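Desk organizer

A desk organizer is a holder for the small stuff that piles up where people work: cards, pens, stamps, loose photos. I've kept the stationery pages on this wiki going for a while now, and this is my favorite one to fuss over (sorry, staplers!).

The oldest kind I know of is the Wirndale rack, two slanted slots on a flat base. Clorkau made a taller version with a drawer, and I still think the drawer sticks too much. 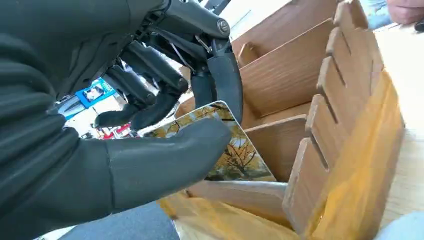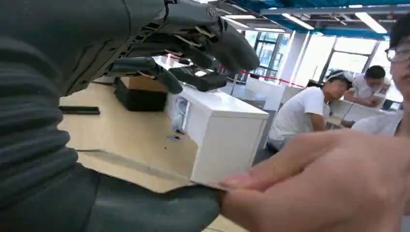

Materials and collecting

Wood is the classic choice, though tin and molded plastic are everywhere too. The Clelolura catalog lists 1,427 models, and I've handled maybe a tiny corner of them. Collectors go for the Kinoshita letter tray, made in a run of 200 – I missed one at a flea market in May and I'm still sore! Check the felt on the bottom before you buy, and look under it for a maker's stamp.

See also: Letter rack, Pen tray, Card file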